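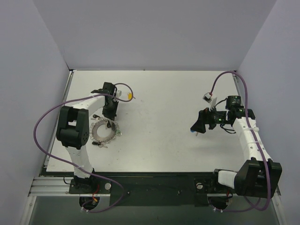 Thulani Makhubela read the transit security report the night it came out, and his view is that it answers a question no family in Mistivau asked. The report says officers followed their training. Parents wanted to know why their kids keep getting pulled off the bus.

MISTIVAU, 10th August - Lumenta, a legal aid group for young riders and their families, is calling on the city to throw out the Vondeck review of fare stops and start over with someone who doesn't hold the contract. Vondeck supplies the officers who patrol the bus lines. Vondeck also wrote the review. We think most people can see the problem without a lawyer pointing at it.

The city received 92 complaints about fare stops in the period covered. Of those, 70 came from riders under 18 or their parents, and most described Black or Latino teens being asked for a pass while other riders in the same row were left alone. Vondeck upheld two.

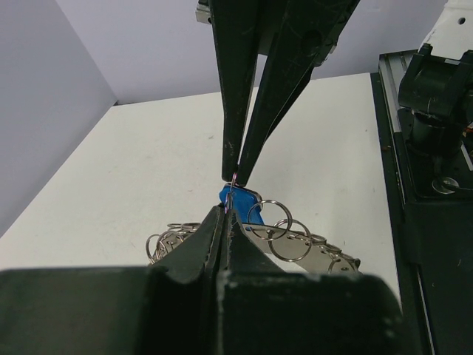

We have asked how the rest were closed. So far we have been told that each one was "looked at in line with procedure." We don't know whether looking at a complaint meant calling the rider, or watching the bus video, or reading the officer's own notes and stopping there. Several of the families we represent say they never got a call.

"They told me my son's case was reviewed," said Naledi Nel, whose 15-year-old was held at the Harbor Street stop with a valid student pass in his hand. "Reviewed by who? I'm his mother and I was on the next bus. I could have told them plenty."

The report also claims that stops are made at random. It has no table showing who was stopped, on which line, or at what time of day. The company says it does not record race, so it cannot say whether there is a pattern. It then says there is no pattern. We would like to hear how both of those can be true.
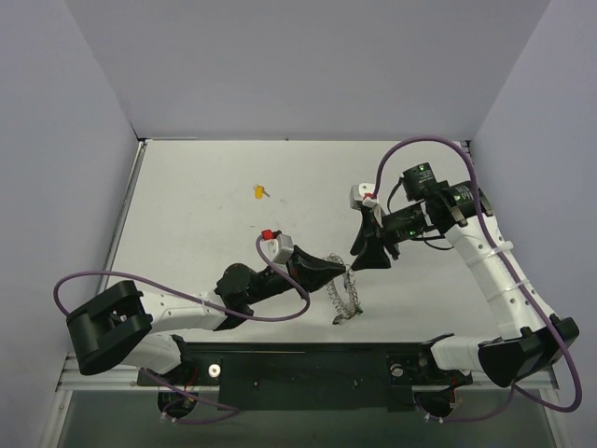

Two robot arms reaching over a white tabletop.

City Hall has promised new training for officers, to begin in the fall. Lumenta has heard that promise before. The last course ran for one afternoon, and complaints went up in July. Maybe this one will be better - we haven't seen the outline, and neither have the riders it is supposed to help.

"I'm not against training," said Alistair Paterson, staff attorney at Lumenta. "I'm against paying the same company to grade itself and then paying it again to fix what it says isn't broken."
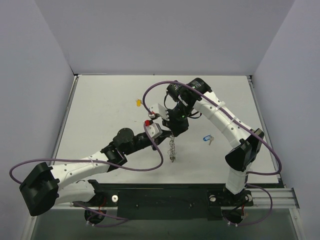
Lumenta is asking the city to do the following within 90 days: reopen every complaint that was closed without a call to the rider, release bus video to families who request it, and publish stop numbers by line and by age. We are also asking that no minor be taken off a bus over a fare dispute while the new review is under way.

The city has said it will "take the feedback on board." We will believe it when we see the video.

Riders who filed a complaint and never heard back can contact Lumenta for free help. Bring the complaint number if you have one. If you were never given one, we would like to know that too.

Media contact: Lindiwe Molefe, Lumenta press desk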